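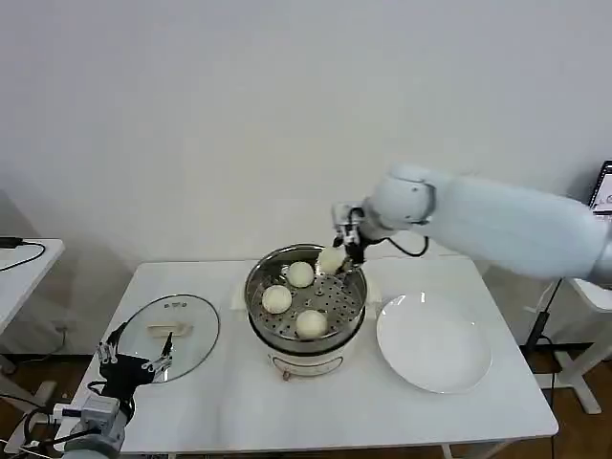
Stop Telling Me to Eat Breakfast at My Desk

Every workplace I've had since moving to Drenwood does this. Meeting at 8. "Bring your breakfast!" So you get a room of grown adults chewing over a spreadsheet and calling it a morning. I'm tired of it.

Breakfast used to be a place you sat down. My neighbor Floarea Enache ran a lunch counter for years, opened at 5:30, and her rule was no coats on. You took the coat off or you took your food outside. Rude? Maybe. But people talked to eachother. Bus drivers, nurses coming off nights, one very sad accountant.

Now it's a bar in a wrapper. Kondden, where I work, spent money on a "grab and go" shelf. 312 employees and not one table near it. Not a stool. Who signed off on that?

And steamed buns, soup, eggs, anything with heat in it - gone from the weekday. Saturday food. We decided warm is a luxury and we did it for a meeting that could of been a note.

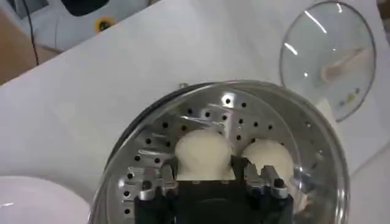

So what do I want, a law? Just 20 minutes with no meetings before 9 and a chair to sit in.

Mayu Takeda on my team says she'd sooner sleep. Fine. Sleep! Same argument. The time was hers either way, and the 8 o'clock ate it.

I tried it myself all through May. Sat down, hot food, phone in the other room. Got to work at 8:44 most days. Got one email about it. Answered it after lunch.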